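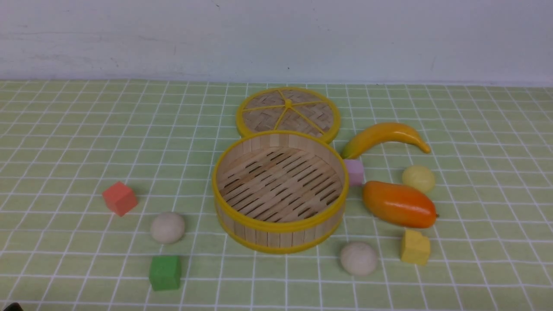
Sales wrote back on the draft of this talk and said, so the robot pushed too hard on a basket, why is that half an hour? Fair. Read it out as is, wait for the laugh if there is one, then start.

Answer to Sales: the basket is cheap. The same arm, same software, same limits goes out to places where a hand can be on the table. We had a force limit. It was switched on, the screen said it was switched on, and the arm went through it.

WHO WE ARE (keep short)
Small bench team, Rovthorpe site. One arm, one table, pick and place. Steamer basket, lid, toy fruit, cubes, balls. Things that roll, things that don't, one container that gives a bit when you press on it. Fingertips are Skindora pads. Controller link is Omport. Don't do the product tour, they can ask after.

Say the task out loud once: pick an item, put it in the basket, come back up. Lid on at the end of some runs.

WHAT HAPPENED
Friday, late afternoon. Fingertip pads swapped at lunch. Old ones worn smooth, new set is the thicker type. 12 mm longer at the tip once the adapter is on. REMEMBER the adapter, people always ask how a pad can be that thick. It isn't, it's pad plus adapter.

New tool length typed in. Test moves fine. Morning batch had gone fine too, 128 placements on the old pads with nothing worse than a dropped ball.

Then the Omport link dropped and reconnected. Couple of seconds. Operator saw the amber light, saw it go green, pressed resume. Which is what the sheet said to do.

On reconnect the controller reloaded the last SAVED tool. Ours was typed in but never saved. So the arm is back to thinking it has the short fingertips on. Next place move into the basket, it goes down the old distance with the longer tool.

Pause here. Most of the room will be ahead of you by now, let them.

Tips hit the floor of the basket. Basket bends, arm keeps going. Peak on the log 81 newtons. Limit was set to a lot less than that. Operator hit the stop. Slats split on one side, one pad torn, no injuries. Operator was standing back, outside the tape. But earlier that day the same person had been reaching in between runs to put the balls back, with the arm paused and not powered down. Don't skip this bit!! This is the part Sales should hear.

WHY THE LIMIT DIDN'T WORK
Took us most of a week. Two things at once.

First. The force limit didn't read the arm's own joints, it read the Skindora pads. We set it up that way because the pads are far more sensitive and the joint reading was noisy. But the pads measure the squeeze, sideways, finger against finger. Pushing straight down on the tips goes up through the adapter and the pad sees hardly any of it. With the old pads some of it leaked into the signal, enough to trip the limit in our tests. So we had been passing the test by luck.

Second. After a reconnect the pad stream comes back late. Controller is moving again, the pad value is still the last one before the drop. Stale for 253 milliseconds the time we measured it. No age check on the value. Last value before the drop was a nice calm number so the limit was happy.

Either one is bad enough. I used to have a slide arguing which was "the" cause, took it out, waste of time.

Draw on the board if there is one: finger, arrow sideways, arrow down. Takes ten seconds and saves the question.

WHAT WE GOT WRONG AS PEOPLE
- Tool change had no sign off. Lunch job.
- "Green means resume" was on our own sheet. We wrote it.
- Limit test was done by squeezing a foam block. Never by pressing down on anyhting.
- Two near misses in the log from weeks before, short reconnect then a heavy touch on a cube. Marked as "operator bump". Was not an operator bump.

Go slow on the last one. I marked one of those myself.

WHAT WE CHANGED
Joint force limit is on all the time now, separate from the pads. Noisy, so it false trips. We live with it. Say how annoying it is, don't pretend. Round items near the basket wall are the worst for it.

Any value older than a set age = stop. Not slow down, stop.

Reconnect needs a touch-off before resume. Arm comes down slowly on a hard block in a known spot, checks the height against the tool length. If they don't match it won't start. Adds a bit of time to every restart and there were complaints the first week, fewer now.

Tool length saved or the tool can't be used. Omport let us do this with a setting that was there the whole time. Page in the manual, we'd not read it.

Hands in the work area = power off at the drive. Paused isn't off. New line of tape, further back. Key on a hook by the tape, key goes with the person.

STILL OPEN
Lid. The lid is wide and light and if the fingers have it at the edge, a downward push shows up as a twist and the joint limit is slow to see it. We're placing the lid at half speed untill we have something better. If anyone in the room has done thin flat things with a force limit please come find me, I mean it.

Also we don't know why the link dropped. Swapped the cable. Hasn't happened since, which proves nothing.

Haven't repeated the full failure on purpose with the new set up. Did the stale value on its own, did the wrong tool on its own. Both stopped. Both together is planned, with a crush block instead of a basket.

IF TIME IS SHORT
Cut the week of digging. Keep the two arrows, keep the near misses, keep paused isn't off.

QUESTIONS I EXPECT
Why not soft limits in the motion planner? We have them, they used the same wrong tool length.
Did Skindora get told? Yes, same week. Pads did what the data sheet says. Our mistake, say so clearly.
Can we see the log? Yes, plot is in the backup slides, force on top, pad age underneath. Check the axis labels before going on, last time they were swapped.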